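Checkliste Hochsitze und Drehausrüstung, Revier Illden, Stand Mai
(mit meinen Anmerkungen, weil Veronika Takács sonst wieder anruft und fragt, was ich gemeint habe!)

1. Leiter Kanzel Nord
Sprossen: in Ordnung
Holme: in Ordnung
Kommentar: Ich bin zweimal rauf und runter, einmal mit dem schweren Rucksack -- da wackelt nichts. Moos auf den unteren Sprossen habe ich abgebürstet.

2. Leiter Kanzel Barkari
Sprossen: MANGEL, die dritte von oben ist angerissen
Kommentar: Bitte bis zur Reparatur nicht besteigen, auch nicht "nur mal kurz für eine Einstellung". Ich habe Flatterband drumgewickelt

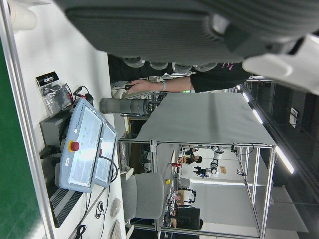
und unten ein Schild angeschraubt. Der Hegedűs bringt neues Eschenholz mit, wenn er sowieso zum Salzleckenauffüllen rausfährt.

3. Bodenbretter und Brüstung
Nord: in Ordnung
Barkari: von unten angeschaut, sieht gut aus, Rest nach der Reparatur
Kommentar: Am Ansitz 4 knarzt ein Brett ganz fürchterlich. Sicher ist es, aber auf der Tonspur vom Rehbock hört man es jedes Mal, und ich sitze da ja wirklich still!

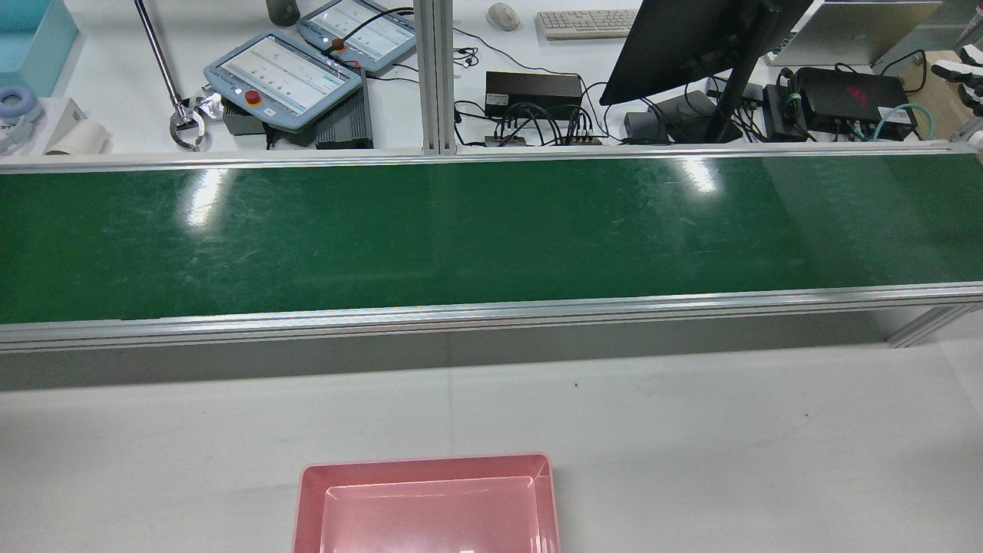 Zwei Schrauben nachgezogen, bisschen besser.

4. Stativbefestigung
Klemmen: 5 geprüft, alle fest
Sicherungsleine: eine ausgefranst, ausgetauscht
Kommentar: Den Brivau-Kopf bitte immer mit Leine einhängen. Mir ist er letztes Jahr fast auf den Hund gefallen.

5. Waffe und Kamera auf demselben Sitz
Kommentar: Bleibt wie gehabt -- wer filmt, schießt nicht. Entladen wird vor dem Aufstieg, und zwar so, dass der andere es sieht.

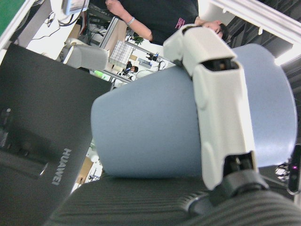
Gilt auch für Gäste, und gerade bei denen frage ich lieber einmal zu oft.

6. Erste Hilfe
Verbandkasten im Auto: vollständig
Zeckenzange: fehlt (wer hat die?)

Offen: Sprosse Barkari, Zeckenzange, Schlüssel für Schranke 71 nachmachen lassen.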